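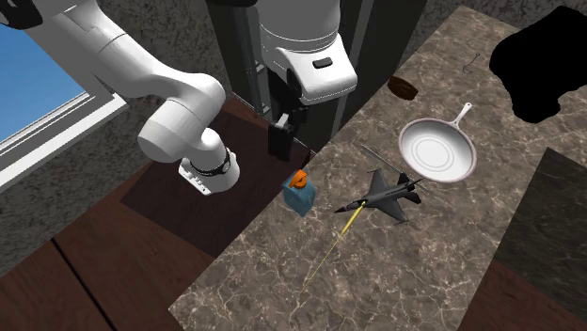

The shift lead at Serer asked, before signing anything, whether the arm could clear a kitchen worktop by itself yet or whether someone would still be standing next to it with a cloth. That question is the reason this sheet has a comments line under every item. A tick alone did not answer it.

PRE-USE CHECKLIST: SINGLE ARM, WORKTOP CLEARING
Site: Stolleck, test kitchen model
Stage: simulation, before floor trial
Completed: Thursday, morning

1. Base and mounting
Base stands on the floor beside the worktop. Foot flange visible on one side.
Result: Pass
Comment: Fixings to be checked again by hand on the real floor. A model floor does not flex and ours does.

2. Reach
Arm can get to the near edge of the worktop and to the back edge.
Result: Pass with comment
Comment: Back edge reached only with the arm nearly straight. Limit the load there until Buter send the revised figures.

3. Clearance at start position
Gripper clear of worktop items before the first move.
Result: Pass
Comment: The fingertip starts close to the bottle with the orange cap. Raise the start position before the floor trial.

4. Small bottle
Pick up upright, move, set down upright.
Result: Pass
Comment: The best item on the list. 264 clean lifts in the log. A full bottle and a part-full bottle have not been compared.

5. Frying pan
Lift by handle, keep level, place on rack.
Result: Fail
Comment: The pan turns in the grip once it leaves the surface. Most people would use a second hand or change their hold without thinking about it. The arm has one hand. Do not run this with anything in the pan.

6. Thin items lying flat
Includes the yellow brush-like tool and the grey rod.
Result: Fail
Comment: Fingertips press on the worktop before they close. Hyun suggest sliding the item to the edge first. Tried 3 times, dropped each time. More work needed.

7. Fragile or awkward shapes
Model jet used as the test item.
Result: Pass with comment
Comment: Good if gripped by the body. If gripped by a wing, the run must be stopped. The rod goes behind the tail, so move the jet first.

8. Unknown items
Arm to stop and ask when it cannot name an item.
Result: Fail
Comment: It did not ask. It treated the brown oval item at the back as something to throw away. In a home that could be somebody's dinner.

9. Emergency stop
Arm holds position when stop is pressed, at any point in the run.
Result: Pass
Comment: 100 stops logged. Repeat on the real arm before anyone stands within reach.

10. Wiping down after clearing
Result: Not tested
Comment: No cloth in this run. The shift lead's question covers this, so it stays open.

OVERALL
Not ready to work alone. Suitable for supervised trials with bottles and similar upright items. Pans and flat tools stay with staff for now. Items 5, 6 and 8 to be run again after the next 2,000 practice cycles, then this sheet is to be filled in from the top, including the items that passed.

Copy to: Serer, Buter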